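Contents Chapters Index Errata Search
Library > Service Robotics > Part Two > Chapter 4

Chapter 4
When the Grip Fails

Most faults in a household robot are small. A joint runs warm, a cable works itself out of its socket, a reading drifts. The machine stops, a message goes to the log, and somebody clears it. The fault that opens this chapter was also small, but it did not stop the machine, and that is why we begin with it.

In August a two-armed robot built by Jistar was on trial in a furnished house in Wornthorpe. Its job was to clear low tables: pick up litter, leave everything else alone. On run 426 it closed its left gripper on a drinking glass it should have passed over. The force sensor in the wrist had been replaced the day before, and the new part was never zeroed. It reported zero load when the fingers were already pressing hard. The controller, seeing no load, kept closing. The glass broke, and pieces went across the table and onto the floor.

The robot then did what it had been told to do with small loose things on a table. It began to pick up the glass. It made 4 more grasps before the operator reached the stop button, which was on a wall in the next room.

Nobody was hurt. The trial was halted, and Jistar went back through its records. Of 2568 logged grasps at the site, the ones made after the sensor change all showed the same false zero. Soft litter had hidden it. A wrapper or a tissue crushes and gives no sign that the force is wrong.

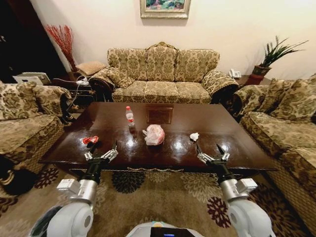

Three questions come out of the Wornthorpe case, and the rest of the chapter takes them in order. Section 4.1 deals with checking a sensor after a repair, using the Tukex test block as the worked case. Section 4.2 looks at what a controller should do when two readings disagree -- here the finger motors were drawing high current the whole time, and the software never compared the two. Section 4.3 covers stop buttons: where they go, how many, and who can reach them.

Readers who have not met force limits before should go back to the Miyazaki exercises at the end of Chapter 3. You will need the unit conversions given there.

Back to top | Contact the publisher | Copyright Tukex Press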